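Home › Hospitality Supplies › Guest Room › Vusta Hot Beverage Program

Vusta Hot Beverage Program for Motels and Serviced Apartments

The Vusta program supplies individually wrapped tea, coffee, sugar and whitener to accommodation providers on a standing order. Deliveries are made every 2 weeks. Orders may be changed online at no charge until the day before dispatch. 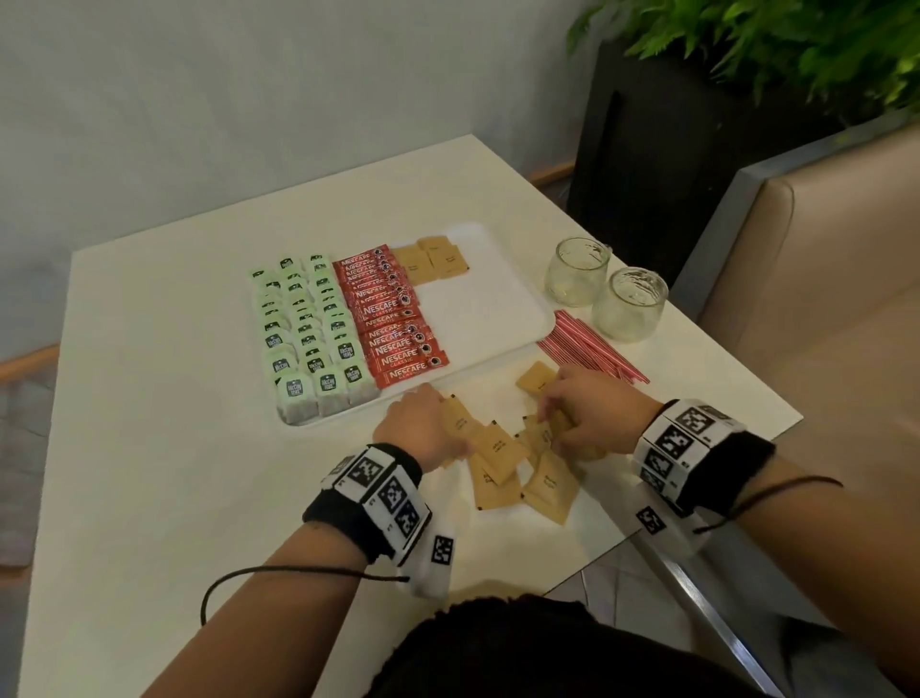 Cartons are packed by room count, and each property nominates its own mix at the time of registration. Properties with a breakfast room may also order for self-service. A rimmed white tray with rounded corners suits this purpose, with the tea bags stood upright in overlapping columns and the printed end of each wrapper uppermost. Trays are not included in the program and are listed under Serviceware.

Carton details
Standard carton: 1,333 pieces, mixed
Shelf life on delivery: more than 13 months
Minimum order: 3 cartons
Product code: VU-HB

Cartons should be kept in a cool, dry cupboard away from cleaning products. Older stock should be used first. 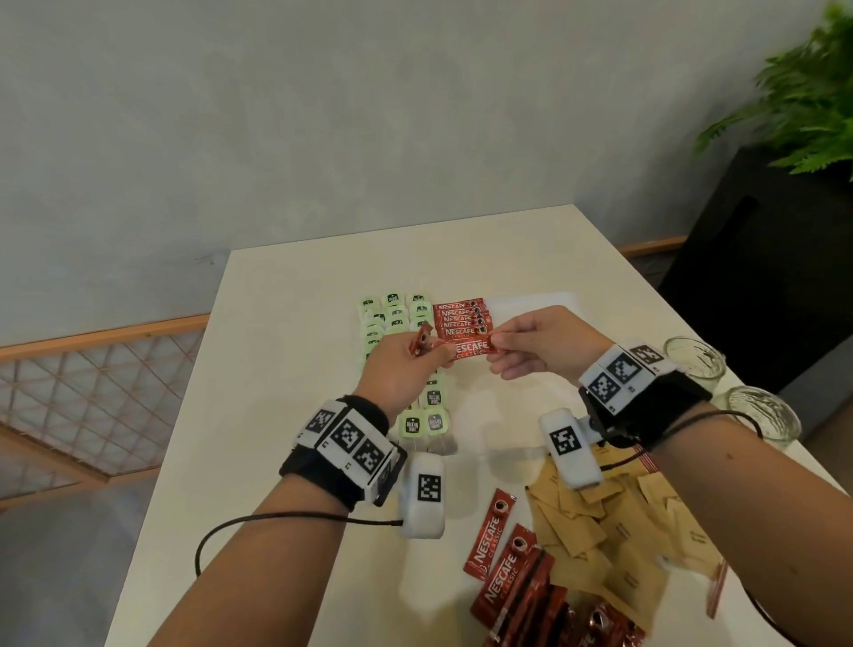

Properties that prefer a single brand of coffee may request this on the registration form. Substitutions are made only with the written approval of the property. Decaffeinated coffee and herbal tea are available through our Setia range and are invoiced separately.

Returns

Unopened cartons may be returned for credit within the month of purchase. Opened cartons cannot be accepted.

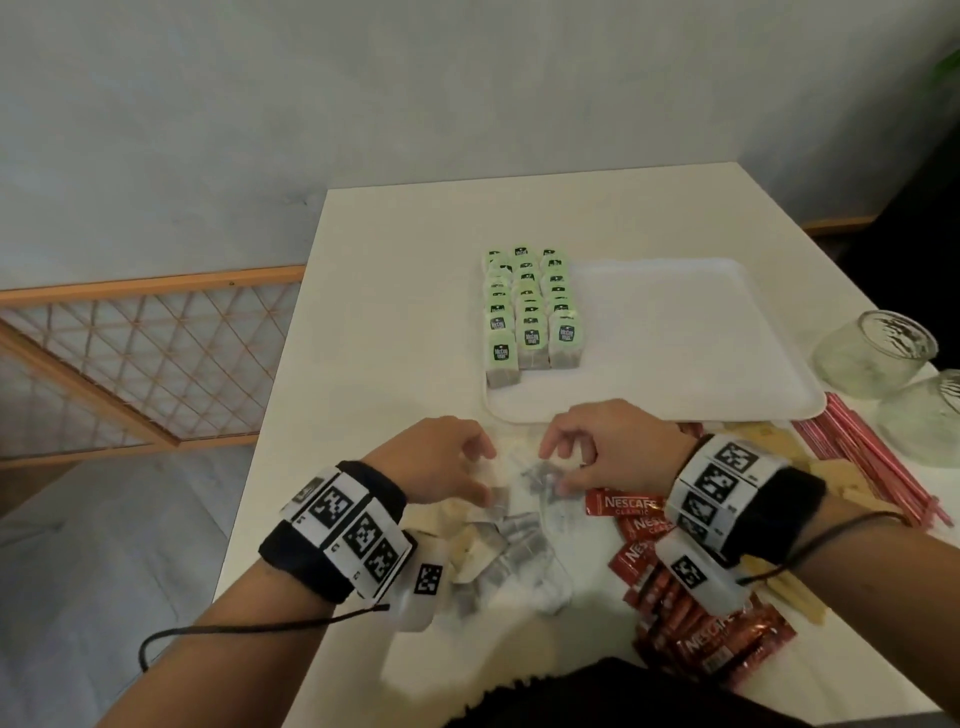
Setting out sachets by hand on a white tabletop.

Prices are in Australian dollars and include GST. Freight to regional centres is quoted on application. Price list effective 7/8/20.

Related products: Dandania cups and saucers, Arnardóttir kettles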